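Interim Progress Report to Overgaard, Second Period
Project: Two-Handed Cloth Handling, Clarcombe Student Robotics Project
Prepared by: Sille Kvaran, project supervisor

1. Status against plan

Work packages A (tooling) and B (recording procedure) are complete. Work package C (demonstration recording) is in progress. Work package D (policy training and bench test) started in July, one month behind the plan submitted with the application. The delay comes from rework on the gripper fingers, covered in section 3. The end date of the grant period is unchanged.

The target for work package C is 1000 accepted demonstrations of folding and repositioning cloth on a soft surface. At the close of this period the students had 200 accepted demonstrations in the repository. A further 80 were recorded and rejected at review. Most rejections were for lost tracking or for a start state outside the written definition; the remainder had a recording gap longer than the procedure allows.

2. Student participation

The project runs as a credit-bearing elective. Students rotate through three roles: operator, reviewer and maintainer. An operator may not review his or her own recordings. Châu Văn served as student lead for the period and wrote the current version of the review checklist, which replaced the free-text notes used in the first period.

Attendance was acceptable until the exam weeks, when recording stopped completely. The plan did not allow for this. The revised schedule in section 6 does.

3. Tooling

The first finger set, printed in a rigid material, slid on knit fabric and tended to catch on hems. The maintainers tested two softer replacements. The second has been adopted for both hands. It wears faster at the tip, and fingers are now inspected before each session and replaced when the tip edge has rounded.

The mount plate was not redesigned. Two changes were made to the procedure around it:

Screws are checked with a driver at the start of a session, and the check is logged.
The label number of each unit is entered in the session sheet before recording begins. In the first period, left and right units were swapped on several occasions without a record, and those files could not be used.

Pairing the two streams in time remains the weakest part of the system. The Grulex software aligns them at export, but drift over a long session is still visible. Sessions are now split into shorter blocks with a new alignment step at the start of each. This costs recording time — the students estimate several minutes per block — but it has removed most of the alignment failures.

4. Recording environment

The first period used a flat laboratory table only. Policies trained on those files did poorly when the cloth lay on anything that gave way under the fingers. In this period, recording moved to furnished rooms, with the cloth placed on bedding. Patterned bedding was kept in the protocol on purpose, as the segmentation step had been relying on a plain background. Other clothing may remain on the bed during a recording, provided it is outside the working area at the start.

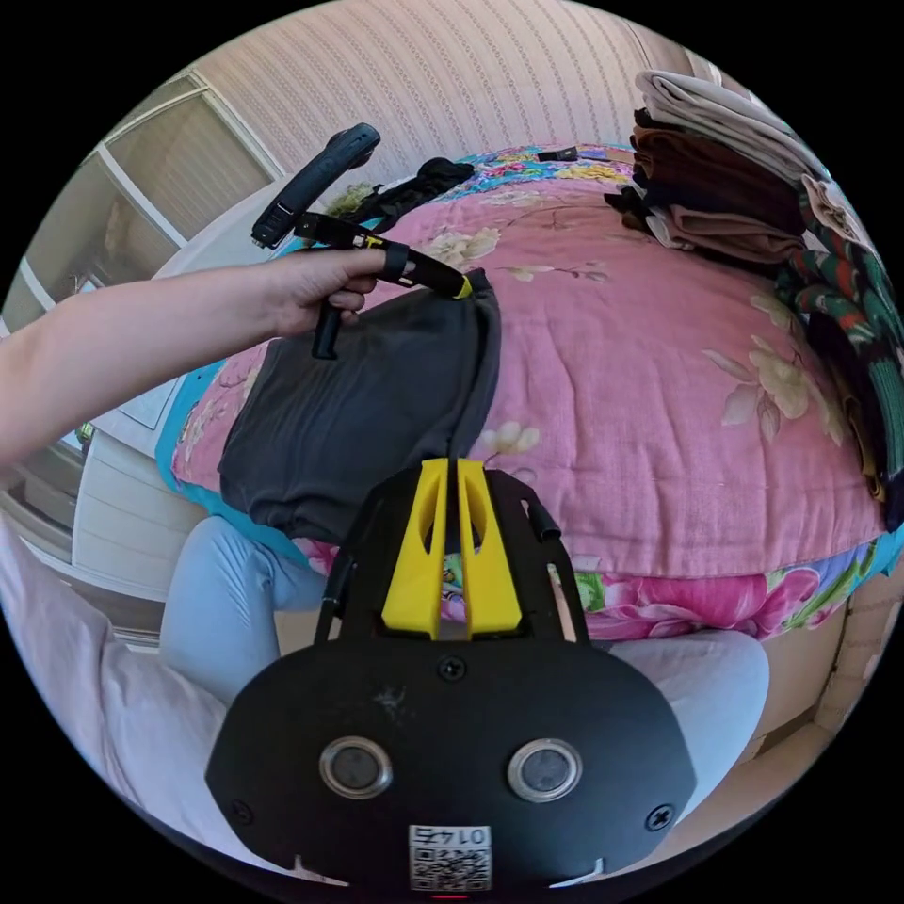

Gray cloth on floral bedding, from units 0147 (first) and 0145 (second).

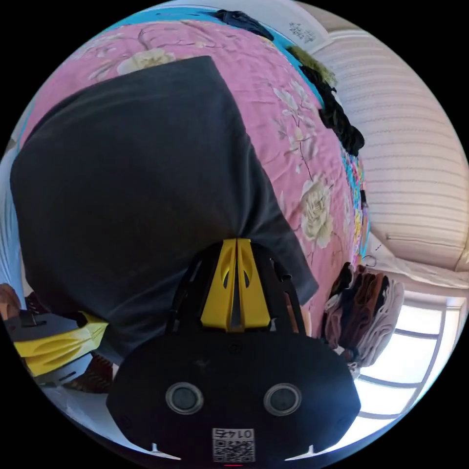

Lighting is the main uncontrolled variable in these rooms. Overexposed windows reduce tracking quality when the operator turns toward them. The checklist now asks the operator to choose a working side of the bed with this in mind and to keep it for the whole block. Fixed lamps were considered and dropped for cost.

5. Preliminary training results

One policy has been trained on the accepted files to confirm that the data can be read and used from start to finish. It runs on the two-arm bench at Givivley. It reaches for the cloth edge consistently and closes the fingers at a reasonable height. The lift that follows is unreliable, and the second hand often arrives late. No success rate is reported, as the trial conditions were not held constant. A fixed trial protocol will be in place before the next report.

6. Revised schedule and requests

Recording resumes at the start of term and pauses for exams. Training runs will be repeated at each doubling of the accepted set. We request approval to move the unspent travel allocation to consumables, mainly finger material and storage. The total budget is not affected.

Session sheets, the review checklist and the rejection log are available to Overgaard on request.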